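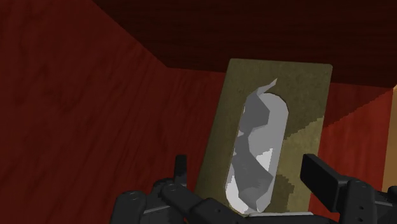

Handling and Automation, Unit 6
Handout: reviewing a simulation kit before you buy
Issued 4 Feb 2021

Read this before the March lab. You will need sections 2 and 3 for the written review.

1. The product

Dukevel is a simulation package for two-finger grippers, sold by Skamberg. It comes as a base licence with optional object packs. We hold the base licence and the Household pack, which has boxes, tins, tubs and soft goods. The base licence costs 648 a year per seat and the pack is a single payment of 955. Prices are in pounds, before tax. The full bundle, with all packs and phone support, is 3,579 and we have not bought it.

The rival product on the reading list is Jakab, at 804 per seat with the objects included. Compare like with like when you set the two side by side. A one-year comparison and a three-year comparison will give you different gaps.

2. The test task

Everyone uses the tissue box task. The box is olive green and stands at a slight tilt in a red wood-grained compartment, with the gripper coming in from below. A crumpled tissue sits in the oval opening and its tip sticks out past the rim.

There are two jobs:
(a) grip the box by its sides and move it clear of the compartment
(b) pull the tissue by its tip without shifting the box

Job (a) is a rigid-body problem. Job (b) is harder to judge. The tissue is drawn as a few flat facets with sharp corners, so do not take its looks as evidence of how the package models cloth. Check the material settings and write down what you find.

3. Points to cover in your review

Rendering. Shadow edges on the box and the back wall are jagged. Say whether this matters if the pictures are used to train a vision system, and whether a finer shadow setting is worth the slower run.

Contact. Record the friction values for the finger pads and state which ones you changed.

Clearance. The compartment walls limit the approach. Try at least two approach angles.

Set-up. Note how long it takes from opening the package to a first run.

Support. Use the written manual only. Phone support is not part of our licence.

4. Handing in

Two sides of A4, plus your settings file. Name the file with your group code followed by "tilletti", the name of the shared project folder. Reviews without a settings file will be returned unmarked.

Reading: Dukevel manual, chapters 2 and 5. Chapter 4 covers suction tools and can be skipped.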